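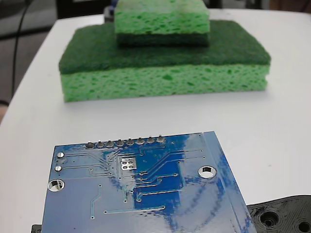 Two green sponges, one on top of the other.

Kitchen Table Tips for Following a Bill Through the Statehouse

I started paying attention to our state legislature the winter they took up the license plate reader bill, and I've done nearly all of it from my kitchen table, with a mug going cold and the dishwasher running. I'm no lawyer. I don't belong to either party and I get grumpy at both of them. But I got tired of hearing what was in a bill from people who hadn't read it (on my side as well as the other one!) and so I worked out a system, and a few of you asked me to write it up after I mentioned it on the canning page. So here goes.

Get the real text first

Before you read one opinion, pull up the bill itself. Your legislature's site will have a search box, usually in the ugliest corner of the page, and you want the bill number, the session year and the chamber. If all you have is a nickname from the radio, try searching for the sponsor plus one plain word from the subject. "Camera" got me nothing, by the way. The bill called them "automated recognition systems," so you may have to think like the person who wrote it.

Print it if you can. Ours was 43 pages and I know that's a lot of toner, but I cannot follow a cross reference on a screen. I lose my place, scroll back up, and then I'm reading the definitions all over again. I took the file to Mac Carthaigh, the copy shop on the square in Kirkcombe, and had it done one-sided with a wide left margin so I could write in it. Ask for the wide margin. You'll fill it.

Check which version you have

This one bit me. Bills get introduced, amended, substituted and sometimes swapped out completely under the same number. I spent an entire evening furious about a section that had been taken out in committee two weeks before. I'd even written the letter. So now the first thing I do is write the version name across the top in red marker, and if the site has a "compare" or "redline" view, I open that too. Struck-through words are coming out, underlined words are going in. In some states the underlining covers the whole thing when it's a brand new law, and that doesn't mean anybody's shouting.

Keep the old versions! I used to toss them. Then I wanted to show my neighbor how the part about keeping the data had changed from one draft to the next and I had to go digging through the paper recycling in my slippers.

Read it in the wrong order

I don't start at page one. I go to the definitions, then the penalties, then the effective date, and after that I go back and read from the top. The findings section up front (all the "whereas" and "the legislature finds" business) is mostly a sales pitch, and if you read it first it colors everything. Read it last.

With definitions, watch for "includes but is not limited to." Circle it every time. Also circle every "may" in one color and every "shall" in another. "The department may audit" and "the department shall audit" are two very different departments. When I did this with the plate reader bill the page on oversight came out nearly all "may," and I thought, well, there's my question for the hearing.

Highlighter tips, while I'm on it: the gel stick kind doesn't bleed through cheap paper. The liquid kind does. Store the liquid ones flat or the ends dry out.

Keep a bill box

Mine is a plain cardboard box that lives on top of the fridge. Everything on one bill goes in one big envelope, with the number on the outside, and inside go the printed text, the fiscal note, any amendments, my scribbles and copies of whatever I've sent. Don't file by topic. I tried it, and "privacy" and "police" and "budget" all wanted the same piece of paper.

I did try keeping it on the computer. There's a little tracker called Jusisico that will send you an alert when a bill moves, and I like it fine for that, but I still want the paper. Alerts come in at 11 p.m. and I am not at my best at 11 p.m.

The fiscal note deserves its own paragraph. It's the short estimate of what a bill would cost, done by staff, and almost no one I talk to has ever opened one. It's often the plainest writing in the whole pile. If the note says the cost "cannot be determined," put a star next to that and ask about it.

Be stingy with what you believe

Everybody's got a video. Everybody's cousin got forwarded something. My rule at home is that nothing goes on the fridge door until I've found it in the bill or in the committee minutes, and that goes double for anything I already want to be true. During the plate reader fight I was sent a flyer claiming every driveway in Drastora County would get a camera. It isn't in there. I looked hard! What was in there was a section letting agencies share data with any other agency that asked, and to me that was plenty worrying without the driveways. When you show up with the made-up part, they get to talk about the made-up part and never have to answer for the real one.

Same with numbers. Our local petition was said to have "five thousand names" in one post and "ten thousand" in the next. The clerk's receipt said 3,134. Quote the receipt.
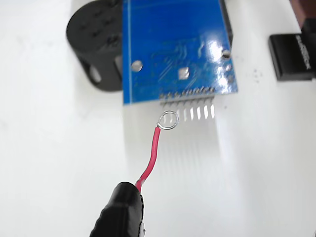
One reader wrote in to say that I'd skipped the most useful document of all, the committee analysis, and that in her state it comes out the evening before a hearing and lists every group that has taken a position, for and against. She reads that list before she reads anything else. Her other advice was to look at who is missing from it, and to call them.

I've tried it and she's right, it's a good one. Not every state puts one out, so look under the hearing date as well as under the bill number. Ours calls it a "staff summary" and sticks it in with the agenda.

Writing the letter

Short! One page, one bill, one request. Put the bill number in the first line, and your street and zip code where they can't miss it, so whoever opens the mail can see you live in the district. Say what you want done: vote no, vote yes, amend section whatever. Then give your reason in your own words. The form letters get sorted into a pile, and I've been told by a couple of people who worked in those offices that a pile is all they ever become.

I write mine by hand first, then type it. If I'm mad I leave it under the fruit bowl overnight. You would be surprised how many adjectives come out in the morning.

A phone call is good when a vote is close. Have your one sentence written down before you dial. I also write down when I called and what I was told, and I put that slip in the envelope with the rest. When an office tells you in October that your representative "has concerns" and then votes yes in the spring, it's nice to have the slip.

Testifying without your knees knocking

You can usually sign up online, and the deadline is usually earlier than you'd like, so check it the same day you see the hearing posted. In our building you get a few minutes at the microphone and sometimes the chair trims that down with no warning. My first written statement ran over 700 words and I got through maybe half before the light went red. Now I write the long version to hand in, and for speaking I do a short one on an index card with my question at the top, not at the bottom.

Practice it out loud with the oven timer going. Reading in your head doesn't count, you go twice as fast. I spend 20 minutes on this the night before and no more, or I start rewriting.

Things to bring: a sweater (those rooms are freezing), a snack that doesn't crinkle, more copies of your statement than you think you need, a pen, and your marked-up bill with sticky tabs on the sections you plan to mention. If a member says "Where do you see that?" you want to be able to say the page number. That happened to me, and I had the tab, and I've never been so pleased with a sticky tab in my life.

Be decent to the staff at the sign-in table. Be decent to the folks on the other side too, you'll be sitting next to them for hours. I shared my crackers with a man who was there to speak for the bill and we had a perfectly good talk about it. He hadn't noticed the sharing section and I hadn't noticed the part about stolen vehicles.

After the vote

Don't throw the envelope out. If the bill dies, it'll be back next session with a new number and most of the same words, and you can lay the old one beside it and see what they changed. If it passes, look for the rulemaking. That's when the agency works out how it will carry the law out, and there's normally a comment period that hardly anybody uses. Plenty of those "mays" get settled right there.

Write the effective date on your kitchen calendar. And look up how your own people voted, on the roll call itself, not in their newsletter. Ours takes a day or two to post. I tape a copy inside the pantry door, next to the canning times.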